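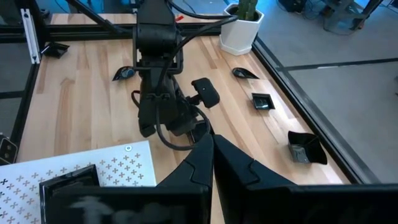 Why not just do it all in simulation and save the staff hours? Fair question, came in by email after I mentioned I was going to the Vodora open day, and I took it with me. The answer I got on site was that they tried, and small shiny parts in small dark dishes behave badly in simulation. They slide wrong. They catch on edges wrong. So people sit there and do it by hand, through the arm, all day long.

Notes from Conuscombe then. Typed up on the train, mostly.

Got there at 9:30, which was too early, doors weren't open. Building is at the far end of the industrial park past the tire place, sign is small. Coffee in the lobby, decent. Visitor badge, closed shoes, no bags on the floor past the yellow line. Phones allowed in the main room but not in the server room, and the server room was skipped anyway.

The project is called Ason. Goal is plain enough: a learning system that can pick small parts out of dishes and put them somewhere else, two arms sharing one table. What they need for that is examples. One example is one complete go at a task, start to finish, steered by a person. They call each one an episode. Target for this round is 3000. They would not say how far along they were, though the guide did grin when somebody asked.

Main room is louder than I expected, mostly fans. Light wood tabletop, black arms, and little black trays and scoops with the parts in. Very little to look at if you came for spectacle. I liked it a lot.

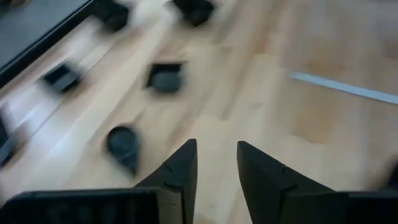
By the Conuscombe Visits page
Filed under: Open days, Robots
4 comments

So, how a session goes. Operator sits at the side with a pair of hand controllers. Software is in-house, called Trummer, and it handles the recording, the task list and the scoring afterward. Trummer reads out a task. Something like: take the metal piece from the square tray, put it in the scoop. Operator does it. Press the pedal, episode saved. Then the dishes get moved around and off you go again.

The moving around is the bit I hadn't thought about. If the tray is always in the same spot the system learns the spot and never learns the tray. So the layout changes after every episode, and the operators have a printed sheet telling them how, becuase people left to themselves drift back to tidy rows. I would have. The arms start from different poses too.

Each gripper has its own small camera up at the wrist. They let us watch the recordings on a monitor and it's a bit seasick to be honest — the arm swings and the whole table smears. I asked if the blurry stretches get thrown out. No, they stay in. The system will be looking through the same cameras when it runs by itself, so it had better get used to smear. Only episodes with dropped video or a wrong label are cut.

Mistakes are also kept, some of them. A fumble followed by a recovery is worth having, they said, and gets its own tag. A fumble where the operator gives up goes in a separate pile. Lots of talk about where the line sits. Two of the operators disagreed in front of us, politely.

Numbers I managed to write down. A good operator gets through 100 episodes in a shift. The first training run was done at 500 and was bad, their word. It would reach for the right dish then close the fingers short of it. No later results shown, which was a dissapointment, I'd hoped for a live run.

We did get a turn at the controllers. 4 of us signed up, everyone else was shy. Harder than it looks. Depth is the problem, I kept thinking I was down at table level when I was well above it. Also you want to twist your own wrist further than it goes. My one attempt took ages and I got the part on the third grab. Not saved, visitor attempts aren't recorded, good.

Q&A was short. Somebody wanted to know about operator fatigue: breaks every hour, and the data gets worse late in a shift, they can see it in the scores. Somebody else asked if the dataset will be public. Undecided. I asked about the black dishes, why black on pale wood, and whether it would cope with a pale dish. Different dishes are planned for the next round. Did not get a straight answer on the second half.

Practical stuff if you're going. Next open day is in May, sign up through the Vodora site, it's free. Parking out front is for staff, use the lot by the tire place. Tour is a lot of standing. Lunch isn't provided, the van by the gate does a good egg roll and closes at 1:30. Ask for the afternoon slot if you want time on the controllers, morning group was rushed through.

Will add the task sheet if they send it over like they said.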